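4.3 Preparing the Hand-Held Gripper Pair

1. Place the Ratov base unit on a level surface and connect the power adapter.
2. Seat each gripper in its cradle and wait 30 seconds before lifting it.
3. Close and open the fingers fully. Travel should be smooth in both directions.

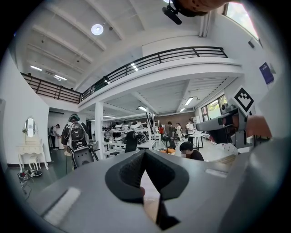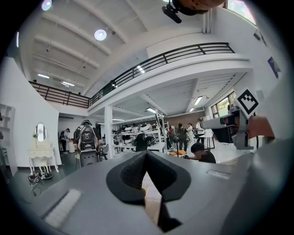
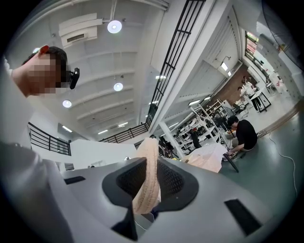
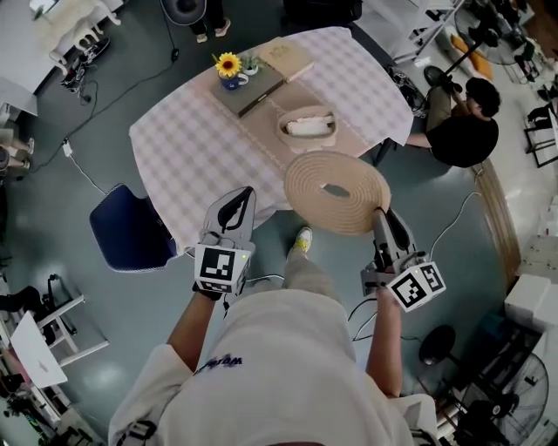
4. Check the finger pads and markers before each session. Pads must be fully seated and free of dust, and a pad showing cracks is to be replaced (part 2549). Every fiducial marker must be clean, flat and readable – the operator at the checkered table has a pair on each gripper's white cube, and all such faces are to be wiped with a dry cloth. Do not use alcohol on printed faces.
5. Route any trailing cable behind the operator and keep it clear of chair legs.

Note: Pads are rated for 3000 closures. Record replacements in the Solla service log.

CAUTION: Keep fingers away from the gap below the pad while the trigger is released. The return spring closes without warning.

6. Run the alignment check from the Bayram menu. If it fails twice, repeat steps 2 to 4, then contact the Stenden service desk.

Revised 10/27/24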